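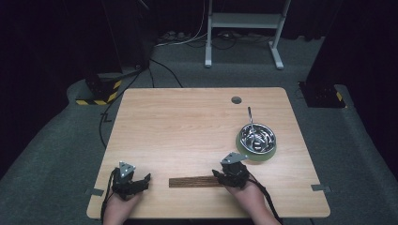

Couldn't I just start on any old page, one reader of the last edition asked, and fill in the goals later? You can, and plenty of good journals have begun that way! But the Skaltar journal leans on its goal page every single evening, so a few minutes spent there first will make the rest a lot more fun.

## 2. Setting up your first month

Have the journal, a pen you like and the sheet of Kemar stickers from the back pocket.

1. Open to the gold ribbon and write the start date in the corner box. Any date will do. The month pages are undated, so you can begin in the middle of October if that's when the mood strikes.
2. On the goal page, write one thing you want to get better at. Keep it small enough to work on for 30 days. "Speak up once in every team meeting" is a great one. "Be more confident" is hard to check off.
3. Under it, fill in the **Why I care** lines. Messy is fine — these lines are for you.
4. Turn to the evening pages and number them 1 to 30.
5. Put a round sticker on every page where you'd like a check-in. We suggest 4 of them, spread out however you please.
6. Pick your evening time and write it inside the front cover.

> **Note:** The older Mangundap edition has its goal page at the back, after the blank lists. The steps are the same, but skip step 5, as that edition has its check-ins already printed.

### Your first evening entry

1. Read your goal out loud. Yes, out loud!
2. Write down one thing you did today that moved you toward it, even by an inch. A phone call you finally made counts. So does asking for help.
3. Finish the sentence at the foot of the page: *Tomorrow I get to...*
4. Close the journal and leave it be until the next evening.

> **Caution:** Gel ink can bleed through the evening pages. Try your pen on the test square on page 2 and let it dry before you turn over.

### If you miss a day

Leave the page blank and go on to the next number. Please don't go back and fill in a whole week from memory — those entries are a chore to write and no joy to read later. If you miss several in a row, reread your **Why I care** lines and change the goal if it no longer fits. Spare goal pages can be printed from the Narnholm website under Refills.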